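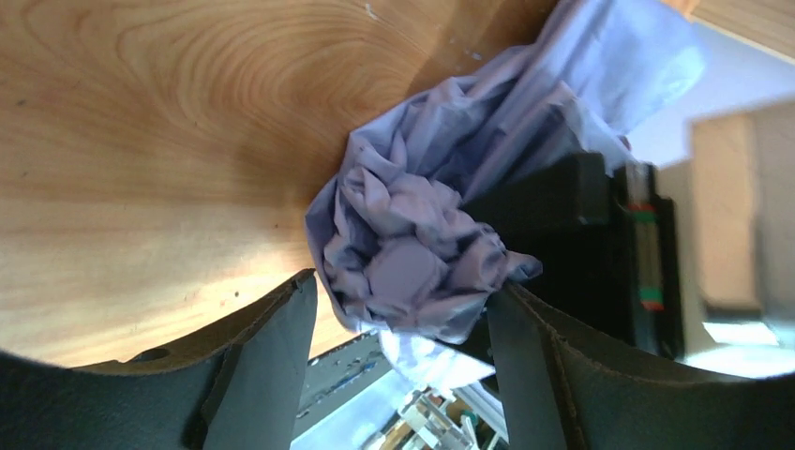
A reader of our April newsletter wrote back to say that a call for claimants is usually a call for donations with better manners, and asked what anyone would get out of joining ours. Fair enough. We had doubts too, and still have a few.

Mellor is looking for people to join a legal challenge to the Forkunstead Public Spaces Order. The order lets council officers move on any group of more than two people handing out leaflets or collecting signatures in the town centre. The council says the power comes from its duty to prevent nuisance. We have read the papers and can't find the nuisance.

You may be able to take part if you:
– are 18 or over
– live or work in Forkunstead, Promwood or Enditz
– have been moved on, fined or refused a permit under the order

So far 339 people have signed our open letter. Signing a letter is easy and councils know it. A court will want statements with times and places in them, and nearly all the ones we have been sent are too vague to use.

There is no payment. We have raised 3,000 pounds towards costs, which won't go far. Our solicitor will explain the risk of paying the other side's costs before you agree to anything. Please don't sign up until you have heard that part.

Write to the Mellor office by 2018-08-19, with copies of any notice you were given.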